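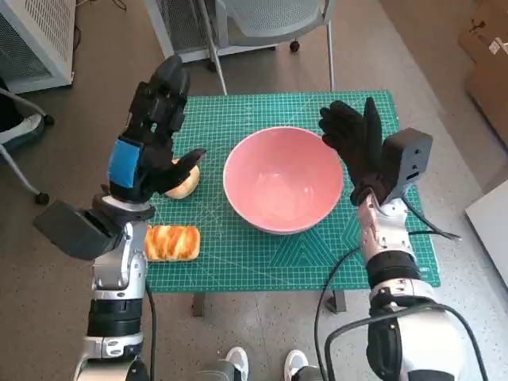 Unsold Bread and Pastry at the End of the Trading Day: A Study of Bakery Surplus in Gastlow

Final report, Community Food Studies unit
Prepared by Sheldon MacDonald

1. Background

Baked goods lose much of their value within a day of leaving the oven. Shops must therefore decide each morning how much to produce, often with little more than the previous week's sales as a guide. This project examined how much stock was left at closing time in two Gastlow bakeries, Bokach and Gakomance, and what was then done with it. Both businesses agreed to take part on the condition that their sales revenue would not be published.

2. Method

Records were kept for 40 trading days, ending in September. At closing, staff entered the number of unsold items on a one-page form under three headings: loaves, rolls and pastries. Cakes made to order were left out. The forms were collected every second week and entered into a spreadsheet. Four forms from Gakomance were incomplete, and the missing entries were filled in from the till record.

Short interviews were also held with counter staff at both sites.

3. Results

A total of 1150 unsold items was recorded. Rolls made up the largest share. The highest count for a single day was 114, at Bokach, when heavy rain closed the main street from midday. Glazed pastries were seldom left over in quantity, although those that remained were the least likely to be accepted by charities.
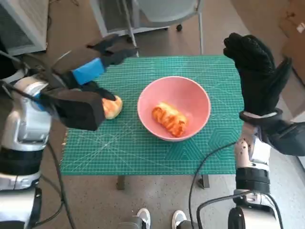 A counter worker at Bokach remarked that customers will take yesterday's loaf for toast at half price, but hardly anyone will buy yesterday's pastry at any price. The forms support this view. Marked-down loaves generally sold before noon, while marked-down pastries were mostly thrown out.

4. Disposal

Surplus bread from both shops was offered to Cai, a neighbourhood pantry open until 7 pm. Gakomance closes at 6 pm and was able to deliver on most days. Bokach closes later and missed the pantry's hours on all but 10 of the days recorded. Its remaining stock went to a pig farmer or into the organics bin.

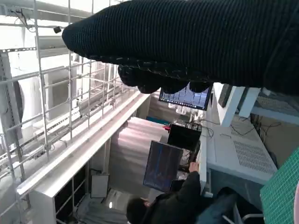

Cai's coordinator wrote in response to the draft that a locked drop box would solve the timing problem for bread, but that filled or iced goods would still need to be handed over in person. This point has been included in the recommendations below.

5. Recommendations

Bokach should trial a smaller second bake of rolls in the afternoon. A drop box for plain bread should be costed by the pantry. Both shops should continue using the closing form through winter, as the present records do not cover the colder months.

6. Limitations

Items were counted, not weighed, so a large loaf and a small roll carry the same value in the totals. Staff meals were recorded at Gakomance only.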